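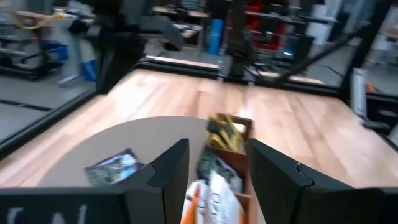
2021-10-09

PLONCOMBE PAY SURVEY: NIGHT SHIFT PREMIUMS STUCK, SAYS NEW REPORT

● Night premiums flat at 316 of the 1,375 employers that replied

● Only 5 plan a raise before January

Most workers on nights got no bump in their shift premium this year, according to a survey out today from pay research group Ploncombe.

Employers in warehousing, care and food production were asked what they pay on top of base rate after 10 p.m. Of the 1,375 replies, 1,233 came from firms with a written premium policy. Rest decide case by case, or dont pay one.

Padmavathi Kulkarni, head of research at Ploncombe, said: "Base pay moved. Premiums mostly didn't. People on nights notice that pretty quick."

Full tables and method note on request. Regional breakdown to follow, inculding Jomport.

Press contact: Roya Mousavi, Ploncombe press desk. Interviews availible all day.

ENDS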